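Section 4 - Setting Up a Screening

Applies to the Jendeck player with the Trukari projector. If you have the older Drader projector, steps 1 to 9 are the same but the menus look different. See Section 7.

Before you start

You need: player, projector, screen, long video cable, audio cable, the two powered speakers, power strip, gaffer tape. Remote for each. Check the remotes have batteries NOW, not at 7 pm.

Allow 60 minutes for a first set-up. Less once you've done it a couple of times, but do not cut it to the bone, the projector alone needs time to settle.

Positioning

1. Put the screen up first. Bottom edge at about the eye level of a seated person in the front row. Higher if the floor is flat and you expect a full house.

2. Place the projector on its stand, square to the screen. Lens in line with the center of the screen. Off to one side will work but you lose sharpness in the far corner and subtitles suffer.

3. Leave 9 inches clear behind the projector for the fan. Coats and program boxes get shoved back there. Move them.

4. Run the video cable along the wall, not across the aisle. Tape every crossing flat, full length, not just the ends.

CAUTION: Do not lift the projector by the lens ring. Both hands under the body. The ring will come off and it isn't covered by the warranty.

Connecting

5. Everything off. Plug video cable into OUT 1 on the player and IN 1 on the projector. OUT 2 is for the lobby monitor only and won't pass subtitles.

6. Audio cable from the player to the left speaker, then the link cable from left to right. If you go right speaker first you get swapped channels. Cars drive the wrong way across the room.

7. Power strip on. Projector on. Wait for solid green.

8. Player on. Should find the projector by itself. If the screen stays blue, press SOURCE on the projector remote until IN 1 shows up.

NOTE: Order matters here. Player on before projector and it sometimes picks the wrong picture size and sticks with it. Fix: player off, count to ten, player on.

Picture

9. Open MENU - PICTURE - SHAPE. Pick FILM for anything wide. Pick CLASSIC for older titles made in the squarish format. Never pick STRETCH. People will complain and they will be right.

10. Focus on text, not on faces. Load the test card or just pause on a title. Focus the center, then walk up and check all four corners. Split the difference if they don't agree.

11. Set brightness with the room lights at the level you'll actually run, which for most halls is exit signs plus the aisle strip. Play a night scene. You want to see coat against dark wall. If all you see is a face floating, go up a step or two.

12. MENU - PICTURE - MOTION. Set to OFF. This comes back ON after every software update so check it each time. With it on, a feature film looks like daytime TV.
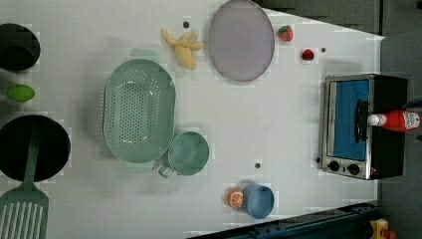
Colour and white balance come last, after brightness, becuase brightness shifts them. Go to MENU - PICTURE - WHITE and start from the middle setting. Use a still with something plain white in it and a few known colors, not a moody shot from the feature. A white tabletop with black pans, a bright green fruit and a pale green spatula does the job fine. Top should read white, no blue, no yellow. The pans should be black but you should still make out the deep inside of the big frying pan. And the two greens have to stay different - if the spatula goes as strong as the fruit, saturation is too high, bring it down. Save to slot A when done.

13. If you show black and white titles, make a second setting. Same as slot A but with saturation at zero. Save to slot B. Otherwise the grays pick up a tint and somebody in row three will tell you about it.

Sound

14. Speakers on, both volume dials at the marked line. Do all further adjusting from the player.

15. Start the player at 60. Play a dialogue scene, two people talking quietly. Stand at the back. If you can't follow it, go up to 70. Past that the small speakers start to buzz on music.

16. A full room soaks up sound. Set it slightly louder than feels right when the room is empty.

17. Check lip sync on a close-up. If voices are late, MENU - SOUND - DELAY, lower the number. If voices are early, raise it. Small moves.

CAUTION: Turn speakers off before unplugging the audio cable. The pop can damage them.

Subtitles

18. Press SUB on the player remote. Choose language. Then play far enough to see a real line of dialog come up, the menu saying ON is not proof.

19. If the bottom line falls off the screen, MENU - SUB - HEIGHT, go up one. Don't shrink the picture to make it fit.

20. For discs from Lukáč, subtitles are on a separate track and reset to off after the trailer. Turn them on again when the feature starts. Have the remote in your hand.

Before doors

21. Run the first five minutes of the feature. Not the trailer, the feature.

22. Check from the front row, the back row and one side seat.

23. Stop, return to the start, leave the player on PAUSE. The player goes to sleep after a long pause, so touch the remote every so often while people are coming in. You can turn this off under MENU - POWER - SLEEP.

24. Lights down, then press PLAY. Other way round and you lose the opening.

Shutting down

25. Projector off by remote. The fan keeps going. Leave it. Do not pull the plug or flip the strip until the light is red and the fan has stoped.

26. Speakers off, player off, strip off. Discs back in their cases before anything else gets packed.

NOTE: Settings in slots A and B are kept with the power off. Volume and delay are not. Write them down.

Lamp and bulb questions go to Ludmila Trnka. Discs, tracks and anything to do with subtitles, Amancay Saavedra. For a Saturday show please ask before noon.

Section 5 covers intermissions and two-disc features.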